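Can it pack a pencil case yet?

Posted in: Gadgets, Grumbling

Every April a new batch of home robot videos lands in my inbox, and every April somebody asks me whether it's finally time to stop folding their own towels. So I spent a Monday evening watching the latest ones with a pot of coffee and the sound off.

Garkeo's clip has a machine loading a dishwasher. Five plates, all the same size, lined up on a bare counter. My sink has never looked like that. Testura shows a towel being folded, sped up, with the speed-up mentioned in tiny gray letters for maybe a second. Played at normal pace it comes to nine minutes. For one towel!

The shop-floor people are more careful with their promises, and I trust them a bit more for it. Nistent says its arm can sort up to 600 parts an hour, and I believe that, because the parts are rigid and arrive facing the same way. A cousin of mine packs mail orders for a living and gets bent boxes, torn bags and things with straps. She isn't worried. 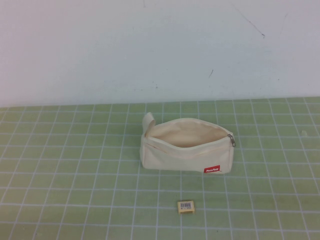

Soft stuff is where I stop believing. Cloth moves when you touch it, and it doesn't move the same way twice. Take a canvas zipper pouch, lying open on a cutting mat, with one small barcoded block to go inside. My niece could do that while arguing about dessert. A machine has to find the opening, get the block past the rim without squashing the front down, and then deal with a zipper pull about as big as a lentil. I'd like to see that done 14 times in a row, no cuts, with the pouch dropped any old way each time.

Until then I'm keeping my money. A reader wrote in to say the Tam people are taking deposits, and that they're refundable. Read the second page of the terms before you click.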